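Gutters in Miniature (and a Very Messy Desk)

May 3, 2026

So the marble run has officially taken over the desk! I know, I know, I said it would be a winter project and would be packed away by September, and then September came and went and I just kept adding to it.

For anyone new, I've been building a big wall-mounted marble run for the stairwell, and it started because my friend Lærke Fogh gave me a shoebox of leftover plastic pieces she'd had since her kids were small. Tubes, troughs, elbows, a couple of funnels, nothing matching. I named the whole thing Plollura (don't ask, it was late) and the name has stuck so hard that my sister now texts me "how's Plollura?" before she asks how I am.

This past week was all about the drops. A drop is where the marble falls straight down a tube and then has to roll away along an open channel, and they are the best part to watch and the worst part to build. Too steep and the marble hops right over the side. Too flat and it sits there at the bottom of the tube sulking, and then the next one lands on top of it and you're up the ladder with a chopstick.

My first try was a bend made from a piece of hose. Terrible, very loud. Then I tried Silvan Mayrhofer's trick of sticking a bit of felt where the marble lands, and that helped a lot with the noise (the cat has stopped leaving the room!) but it slowed everything down, so I ended up tipping the whole section a little more and trimming the felt to a strip about as wide as my thumb.

Then I went through the shoebox again and pulled out the cream pieces. I love these. They're that off-white that has gone a tiny bit yellow, like old piano keys, and they look so good against the green in the stairwell.

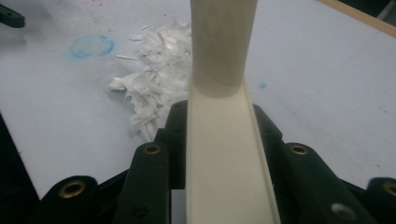

Cream tube meeting cream channel, with the thin raised lip along the right side.

I'm hoping that lip will be handy on the turn by the window, where I lose the most marbles. I still need over 16 clips before the top half can go up, and the hardware store only had 2 left in the size I use, so that's a trip for next week. Also I owe Lærke a shoebox, hers fell apart.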